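Every few months a lab tells us its robot has "seen" more of the world. The group at Karnham put its number at 669 hours of picking, all from one room. I have trouble calling that the world.

More examples help, sure. But the Zulik set, which everyone in Lullville seems to train on now, got bigger for 27 weeks in a row and the arms still fumbled a wet sponge. Adding hours is easy to fund and easy to graph. Asking which hours are missing is slow, dull work - and it makes for a poor press release.

Look at what a typical bin holds. A few toys, a cup, something white and smooth. Whoever stocks it has already decided what counts as an object, and the learning system inherits that taste.

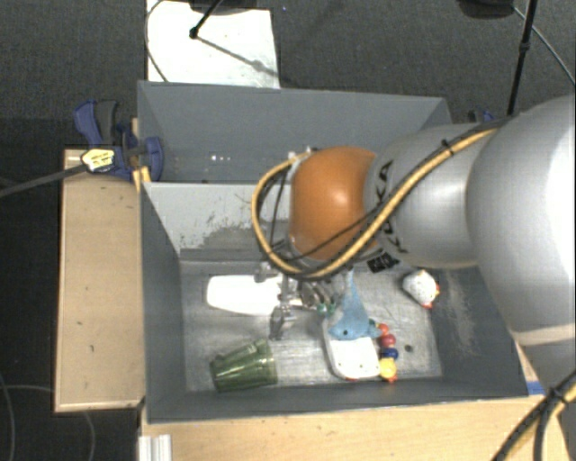

A KUKA arm with its gripper down in a bin of toys and household items.

I'd trade half of those 669 hours for eight in a messy kitchen drawer. Quiroga says its next release will cover "everyday clutter." I'll wait to see whose day they mean.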